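I have been meaning to write about the little table by the wall since February, and every time I sat down to do it I ended up fussing with the fruit instead. So tonight I'm writing first and fussing later! The cloth came out of a box of linens that Gudrun Bråten was giving away (I paid her 2 dollars for it, she argued, I won), and I love it far more than anything sensible I've ever put on a table. It's a pinkish red, loud as a brass band, with big white flowers all over.
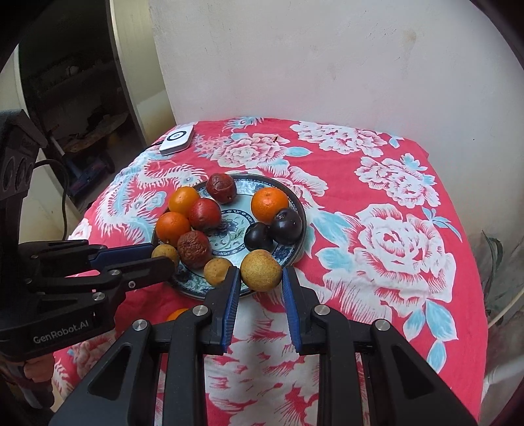

*Filed under: Home & Table*

My mother kept a fruit plate going all winter and I suppose I've caught the habit. I like the blue flower in the middle of the plate to show a bit, so the fruit goes around the edge, with the oranges spread out and the dark plums together on the right. The wrinkled ones stay. I know some people would have them in the compost by now, but a wrinkled fruit is often the sweetest one, and if it isn't, it goes in a pot with sugar for 20 minutes and we have it on toast.

Samer Boutros wrote to ask whether the pattern on the cloth is only flowers. No, there's a dragon too, Samer, white and blue, curling along on the left, and I managed to own the thing for weeks before I really looked at him. 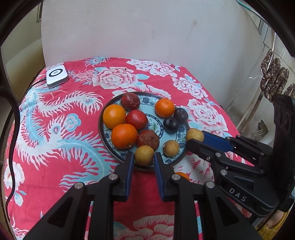 *The dragon, the peonies (I think they're peonies), and the plums keeping company.*

Next I want to hem the one side that's fraying, if I can find thread anywhere near that red.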